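Hand-held gripper recording: working rules for home sessions

Last changed May 4, 2025. Applies to all Sasley recording sessions in private homes. Questions go to Bushra Kakakhel.

These rules cover two-handed tidying and sorting tasks. Read them through before your first session and keep a copy with the kit.

1. Before you start

Wipe both pairs of finger pads with a dry cloth. Open and close each gripper fully a few times and check that nothing catches. Tighten any loose screws by hand only.

Route cables away from your elbows. Put away post, prescriptions, family photos and anything else with a name on it.

2. Setting out the tray

Use one shallow tray per task and keep it within easy reach of both hands. Mix hard and soft things: a bottle, a hair roller, a foam curler, a lid, something in a zip bag. Leave out glass, blades and anything that leaks. Objects may touch or lie across each other, as they would in a drawer.

Come in from above with the fingers open wider than the object, and stop before closing.
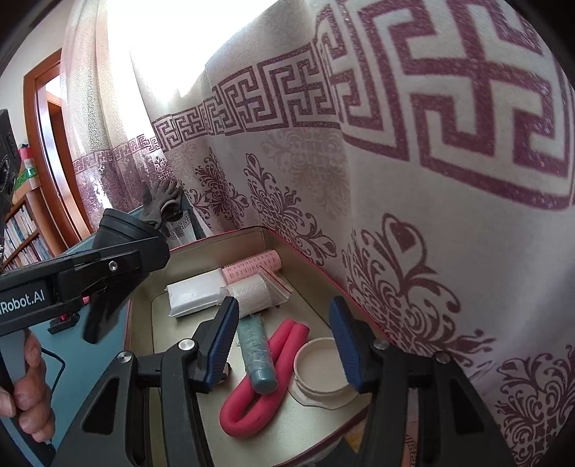

3. Gripping and letting go

Close slowly until the object is held, then lift. Do not squeeze further to make sure. With bags, take the body of the bag and leave the seal alone. Long bendy items are best held near the middle.

If you drop something, leave it where it lands, finish the movement and mark the take as a drop. Never catch it with a bare hand.

4. Breaks and limits

Stop for a rest after 19 takes, or sooner if your wrist aches. No session runs longer than 2 hours including breaks.

5. Afterwards

Write the Preltby sheet before packing up. Faulty grippers go back to Kollville with a tag on the handle saying what went wrong.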